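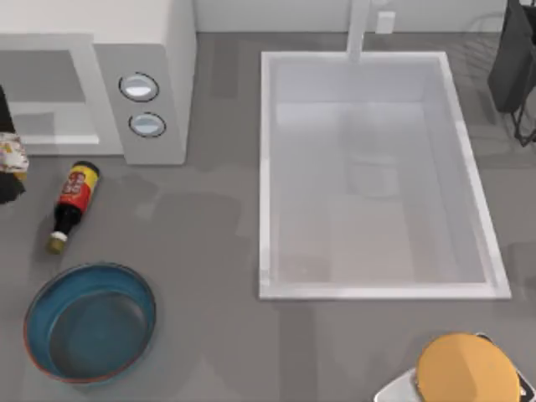
The practice kitchen at Fluswood, seen from overhead. The rendered sauce bottle lies on its side by a blue bowl.

When I asked whether a machine can do the dishes yet, there was a long, good-natured sigh on the other end of the line. "Ask me for something smaller," said the engineer who runs the simulated kitchen at Fluswood. "Ask me if it can stand a bottle up."

So I did! The answer took most of an hour, and I enjoyed every minute of it. Fluswood builds kitchens that exist only on a computer, where household robots can rehearse the dull jobs before they get anywhere near real plates. The current one, named Ekwueme, has a sink, a microwave and the sort of odds and ends you'd find on anybody's counter.

"We ran the bottle job 300 times in August," the engineer told me. "It went right 190 times. You wouldn't hire a person on those numbers, but last year I'd have baked a cake over them."

The trouble, I learned, is mostly in the hand-off from one small thing to the next. Picking something up is fairly dependable now. Picking it up, turning it and setting it down where it won't topple is another matter - and that's before you add a microwave door.
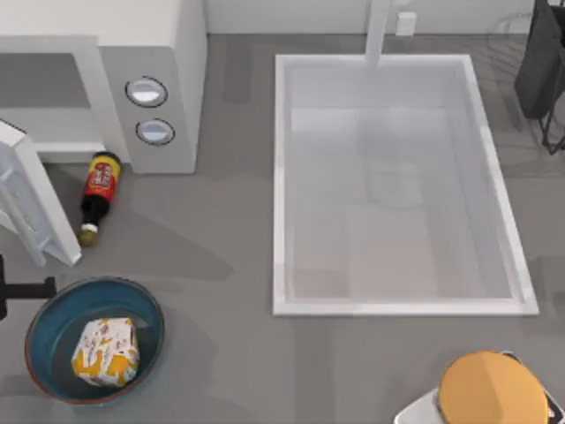 Microwave door open, with the bottle on the counter and a wrapped food item in the blue pan.

"People see an open door and just walk around it," the engineer said. "A robot has to know how far it swings, and that the thing it's carrying sticks out too. I've watched one take 62 seconds to think about a door. My mother could have cooked dinner."

I wondered about dish racks, as somebody who has lost a few good glasses to mine. There was another sigh, a shorter one this time. Thin wires are hard for a machine to judge, apparently, and they look different from every side. The team at Gavent, who share the software, spent nine weeks on racks alone and still prefer to talk about cups.

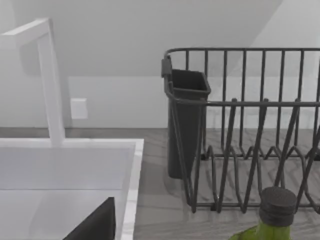
When can I have one at home?

"For wiping a counter, sooner than you think," the engineer said. "For the whole kitchen after a family supper, I'd keep your rubber gloves." The next round of tests, called Flustodura, will string several chores together with no pause between them, and I've been promised a call when the first full run is done.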